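Danish Mughal wants to see your landfill receipts

Larnilville's repair scheme says it has kept a mountain of household goods out of the tip. The man who used to run its weighbridge isn't so sure, and neither, after an afternoon with the figures, am I.

Mughal spent 15 years at the transfer station before he took what he calls "the coward's retirement", meaning he still turns up to public meetings but is no longer paid to. He had printed out the scheme's annual report and gone at it with a green pen. By page two the green had the upper hand.

"They say 2384 items diverted," he told me. "Diverted where? An item gets booked in at the front counter and that's it, that's a diversion. If it goes home with the same fault and the owner chucks it in August, it's still a diversion. I've asked three times what happens to the number when the toaster dies again. It doesn't move."

I put this to Liên Ông, who coordinates the scheme for the council. She is patient, and has clearly heard from Mughal before. The count, she said, is taken at intake "for consistency with previous years". I asked whether previous years had been right. "They were consistent," she said.

She does have follow-up figures. Last year the scheme rang 162 households to ask whether the repaired thing was still going, and most said yes. I asked who had picked the households. They were the ones who had ticked a box agreeing to be rung, which seems a cheerful way of finding cheerful people. 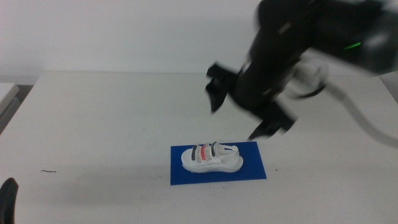

A black arm on the move over a white tabletop.

Mughal's bigger complaint is about what manufacturers get out of it. Two appliance brands pay toward the scheme and have their names on the banner. Neither, he says, will sell a spare door seal to a member of the public.

"So you've got a bloke giving up his weekend to glue a seal back on a machine, and the company that won't sell him the seal gets its logo over his head. I'd want a bit more than a banner. I'd want the seal."

Ông didn't argue the point as hard as I expected. Parts were "an ongoing conversation", she said, and then, after a pause, that it had been ongoing for a fair while. She would like the council to make parts supply a condition of sponsorship. Has she put that in writing? "It's in a draft." 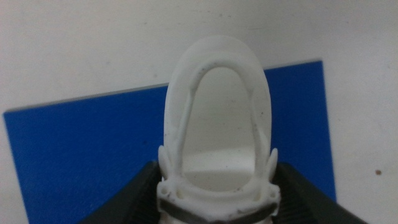 Genji Nakajima has a different view of the whole argument, mostly because he is the one with the soldering iron. He has fixed lamps, radios and one very old sewing machine for the scheme and thinks both sides are too fond of tonnage. "A lamp weighs nothing," he said. "If you want to win on kilograms, go and fix fridges. People bring me the lamp their mum had."

I liked that, and I'd caution against liking it too much. The grant is paid on tonnage. Fondness for a lamp doesn't show up in the acquittal, and the report works out its kilos by multiplying every item by one average weight, so on paper the lamp and a bar fridge come out identical. Nakajima hadn't known this. He laughed, then asked me what the average was. It's around 5 kilos.

"That's a hell of a lamp," he said.

Mughal's fix is a dull one, and he's proud of that. Weigh things. There's a platform scale sitting in the old weighbridge office, he says, and it would take one person and a clipboard. Then ring a random lot of owners after six months and publish whatever they say, including the rude ones.

Ông said she'd have no objection in principle. I asked about in practice. The scale would need to be recalibrated, and she wasn't certain which budget that came from.

When I passed this on to Mughal he was quiet for a bit. Then he asked whether she'd said recalibrated or replaced, and wrote the answer down in green.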